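Donate page keeps dropping the monthly option
Ticket opened Tue 5 October, status: open

Hi all, me again from the Noltstead wildlife shelter! Our donate page is acting up and I'm hoping somebody can point me the right way. I'm the one who looks after our website in between bottle feeds, so please go easy on the technical words.

When a person picks "monthly gift" and types an amount, the form flips back to "one time" as soon as they hit Next. They still get a thank-you email, and it still says monthly (ugh). We had 97 sign-ups for the Sponsor a Squirrel plan last month and only 13 of them went through as repeating gifts. That plan pays for formula and heat pads, so you can see why I'm losing sleep.

What I've tried so far:

1. Cleared the cache on my laptop and tried again in a different browser. Same thing.

2. Turned off the Masten pop-up, the one that asks people to round up their gift. The monthly button stayed put for two tries and I did a little dance, then it flipped back on the third.

3. Put the old form back from the December backup. It works fine, but it doesn't have the sponsor levels, so I can't leave it up for long (the $70 owl level is our most popular one).

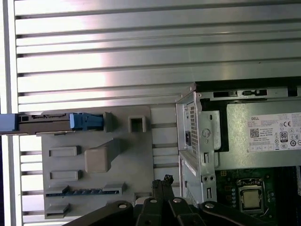
4. Made a brand-new test form with only the name, email and amount boxes. Monthly sticks every single time! Then I added the sponsor levels back one by one, and it broke when I got to the $900 "whole enclosure" level.

Update, same evening: I took the enclosure level off the live page and monthly gifts are going through again, four tests in a row. I'd really love to have it back before our winter appeal, though. Is there a top limit on repeating gifts hiding in the settings somewhere? I looked under Payments and under Forms and came up with nothing.

Also, can I email the people whose gifts got switched and send them a link to fix it, or do they have to start over from scratch? I have the list saved and can upload it here if that helps.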